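Thread: Collecting nav + pickup episodes in sim, how picky are you about the boring ones?
Board: Learning From Demos

vkatsaros
I'm teleoperating a simulated mobile robot around a rendered apartment and saving the runs as training examples. Orange floors everywhere, as if the designer got a deal on traffic cones. So far I have 211 episodes on disk and a sore thumb.

My question is what to keep. Plenty of my frames are big-picture views like this one, with a doorway in the middle, furniture in the next room and a yellow bin by a pillar.

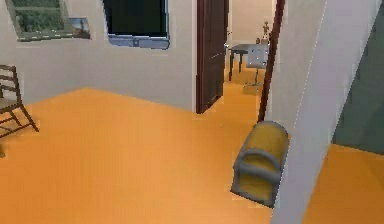 My labels for that stretch say "go through the door," and I'm happy with them. It's the other stuff that bugs me. I steer like a man parking a rented van, so some runs spend a long time up against the scenery. Do those go in or do they go in the trash?

mulligan_r
Trash. A policy copies what you show it. Show it walls and you get a robot that's very fond of walls. I cut 30 episodes from my last set and didn't miss one of them.

Mihret L.
Disagree with Ruairí, as is tradition. If every demo has a perfect view of the doorway, what does the thing do the first time it ends up with plaster filling half its view? It has never seen that. Keep the close ones, as long as you recover and finish the task.

mulligan_r
"As long as you recover" is doing a lot of lifting there. Have you watched him drive?

vkatsaros
Rude but fair. Sample from the pile, so you all know what we're arguing over: 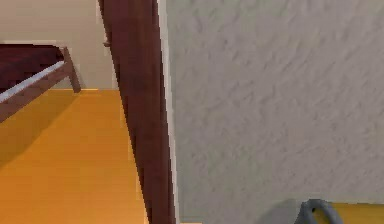

Wall on the right, door frame, next room on the left. A bit of gray gripper in the bottom corner.

florencio_p
I'd keep that. The opening is still in view, so there's something to steer by. What I throw out is anything where a person couldn't tell which way to go from the picture. We ran that rule on the Hukovix set and the arguments got shorter — they didn't stop, but they got shorter.

Mihret L.
What's your step rate, Vangelis? At 10 a second you're saving a lot of near-identical frames every time you stop to think.

vkatsaros
10, yes. And I do stop to think, thanks for noticing.

Mihret L.
Then trim the pauses before you throw out whole episodes. The idle frames teach it to stand there. I'd worry about those long before I worried about stucco.

mulligan_r
OK, that part I agree with. Still say a clean small set beats a big messy one. Train on both and post the numbers.

vkatsaros
Doing it. Same seeds, one set with the wall-hugging and one without, idle frames trimmed from both. I'm holding back seven start poses for testing, a few of them uncomfortably near door frames. Will post when it's done, or in October, whichever is later.

florencio_p
Put the bin somewhere different in a couple of the test runs too. Mine once learned the whole apartment by heart and ignored the target completely.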